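Home | Guides | Parts | Returns | Contact

Last updated: August

Flillireck bench kit: laying out and lining the junction box
Section 4 of the Welham workshop guide

Read section 3 first if you haven't already sorted the parts. Whole layout takes up one end of a table. Clear it properly, wipe it down, grit marks the clear lids.

You will need
- junction box with hinged clear lid
- foam lining, black, pre-cut
- the orange cylinder
- grey block with the round recess
- parts tray
- socket panels and switch plate, from bag 51
- small cross-head screwdriver, not supplied

CAUTION: nothing in this kit gets wired to the mains. Practice parts only. Do not fit them in a wall afterwards, even if they look fine.

4.1 Tray

1. Put the tray at the back left corner of the table. Left-handed, swap it over, and read every left as right from then on.
2. Socket panels in first. They can overlap, doesn't matter.
3. Switch plate in last, towards the back edge.
4. Spare screws do not go in the tray. They end up under the panels and you'll be lifting everything out again. Use the lidded pot from the Podlow pack or a saucer.

4.2 Box

1. Stand the box flat, round knockouts facing you. Don't push the knockouts out, they don't go back.
2. Open the lid all the way until it stands up by itself. If it flops forward the hinge pin has crept out, press it back with your thumb.
3. Check the screw holes at the front corners. Clear any bits of plastic with a cocktail stick, not a drill.
4. Drop the foam in, smooth side up. Push the corners down first, then teh middle. It should sit without glue.

Note: older foam (sheet no. 270) is a tight fit. Trim a sliver off one long edge. Sheet no. 700 needs no trimming.

4.3 Cylinder and block

1. Lay the orange cylinder on its side in the foam, left side of the compartment. Don't force it to the middle, the space on the right is wanted in section 5.
2. Stand the grey block against the right side of the box, touching, recess facing up.
3. Look from above. If the block has crept round square it up by hand.
4. Leave the lid open for now. 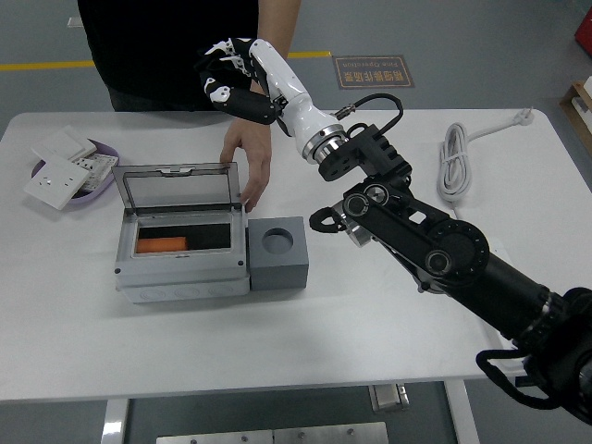 Fig. 4: Box open and lined, block against its right side, tray at back left.

CAUTION: don't lean on the raised lid. Clear plastic cracks at the hinge and we dont sell lids separately. Whole box only, order code 3977.

4.4 Before you go on

- Cylinder rocks about: foam is upside down. Lift out, turn over.
- Lid won't stay up: see 4.2 step 2.
- Block won't sit flush: usually a scrap of foam poking over the side of the box. Tuck it in.
- Short of a panel: check inside the bag again, they stick together. Still short, use the Popescu parts form. Forms sent on a Sunday get picked up next working day.

Stopping here for the day? Take the cylinder out, shut the lid, everything back in the carton with the tray on top. Foam left squashed under a weight won't spring back.

Next: section 5, filling the right-hand side.

Flillireck kits, Welham workshop | Contact us | Copyright Flillireck, all rights reserved | Back to top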